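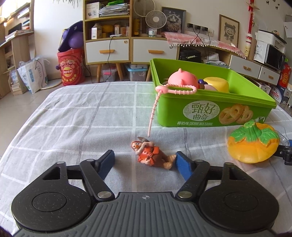 Dwarf with axe, beside a coconut milk cookie box.

Kelilia: a word list for second-hand odds and ends

README and data card, version 2
Last updated 28 September 2023

What's in the folder

Kelilia is a spreadsheet of short descriptions of small second-hand things, the sort you find in the dollar tubs at op shops, school fetes and garage sales. It has 600 rows. Each row is one handwritten or typed label, copied out exactly as I found it, plus my tidied-up version and a few columns of notes. I started it because I was helping at the Jolley fete and couldn't work out why one tub said "figurines", the next said "ornamental men" and a third just said "blokes (ceramic)". I went home and made a spreadsheet, as you do.

It grew from there! People kept letting me photograph their labels and I kept typing them in at the kitchen table, and now it's big enough that other people have asked for a copy. So, a README.

The files

kelilia-labels.csv is the main one. Open it in anything.
kelilia-categories.csv lists the 80 categories with a one-line note on each.
kelilia-spellings.csv has the 98 spelling variants I've bothered to map (moneybox, money box, monybox, you get the idea).
changes.txt is my running list of what I changed and when I lost patience with it.

There's no JSON version. Somebody asked, and I do mean to get to it, but CSV is what I can fix in five minutes when I spot a typo.

The columns

label: the words as written, including the mistakes. If it said "assorted nik naks" then that's what you'll get.
tidy: my cleaned-up version, Australian spelling, lower case, no prices.
category: one of the 80. One only, sorry.
place: Jolley, Mahrous or other. Mahrous is the op shop end of town and Jolley is the school and hall end, and they really do write labels differently (more on that further down).
material: filled in only if the label says it. I don't guess from the object, even when I'm dying to.
surface: same rule, different column. New in version 2.
price: in dollars, blank if there wasn't one. "Make an offer" counts as blank.
doubt: y if I'm not sure I read the handwriting right. There are 20 of these and you're very welcome to drop them.

How I collected the labels

With permission, on foot, mostly carrying a thermos. I asked whoever was running the stall, photographed the label (only the label), and typed it up the same night. Version 1 had a batch typed up a fortnight later and it was a shambles, so I went back and redid the lot from the photos. Labels with a person's name or phone number on them were left out completely. I thought about blanking the names and keeping the rest, but "Mum's good jug" loses a fair bit without Mum.

The tidying was done with a little script called Hirusska, which strips out the dollar signs, fixes the capitals and runs everything past the spellings file. It's not included here as it's held together with sticky tape, but everything it does is described in changes.txt. After Hirusska has had its turn I read every row myself. It once turned "egg cups" into "egg caps" right through the file and I still don't know how. 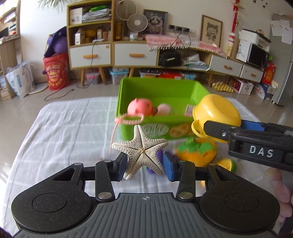
The surface column gave me more grief than everything else put together. Label writers hardly ever say what a thing feels like, and when they do they use words I wouldn't: "nubbly", "gritty", "a bit prickly (nice)". I ended up with a short set of values, being smooth, ribbed, bumpy, furry, sharp and mixed. Take a dried starfish. It has bumpy arms, fair enough, but it also has a thin groove running down the centre of each one, so a seller could call it bumpy or grooved and be right both times. If the label uses both words it gets mixed. If it only says "starfish, beige", surface stays blank, however obvious the answer seems with the thing sitting in front of you. I broke this rule constantly in my first draft and had to go back and empty a heap of cells.

Categories I'd argue with myself about

Sea things is separate from natural history, and I'm happy with that. Pine cones and pressed flowers live in the second one.

Toys and figures are also separate. The test is whether the label uses a play word: toy, game, kids, doll, that sort of thing. "Wizard, small" is a figure. "Toy wizard" is a toy. It's a silly line to draw, but it's a line you can apply without seeing the object, and I needed one of those.

Tins, boxes and baskets are all in containers. Biscuit packaging gets in there too if it's being sold to keep things in. I use biscuit in the tidy column and leave cookie alone in the label column, so search for both or you'll miss some.

Teddies have their own category because there were just so many teddies.

Things to watch out for

It's all from one district, written by whoever happened to have the texta. Please don't treat it as how the whole country talks.

Mahrous labels are short and have a price. Jolley labels ramble, and a few of them are closer to a letter. If you're comparing label lengths, split by place first or you'll get nonsense.

Prices were true on the day and no use to you now. Half the tubs get marked down by lunchtime anyway, and I only recorded whatever was showing when I walked past.

Some labels cover a whole tub and some cover a single item. I should've had a column for that from the start. It's on the list for version 3, along with sorting out "bric-a-brac", which appears in more spellings than I have the heart to map.

Using it

Go for your life. Use it for a class, a craft project, a word game, whatever you like, and change anything you want in your own copy. If you put it somewhere public I'd love you to keep the name Kelilia and include this README, so people know about the blank cells and don't think I forgot to fill them in.

If you find a mistake, send me the row's label text and not the row number. The numbers shift every time I re-sort, and I re-sort a lot.

What changed in version 2

Added surface. Split sea things out of natural history. Redid the late batch from the photos. Put the egg cups back.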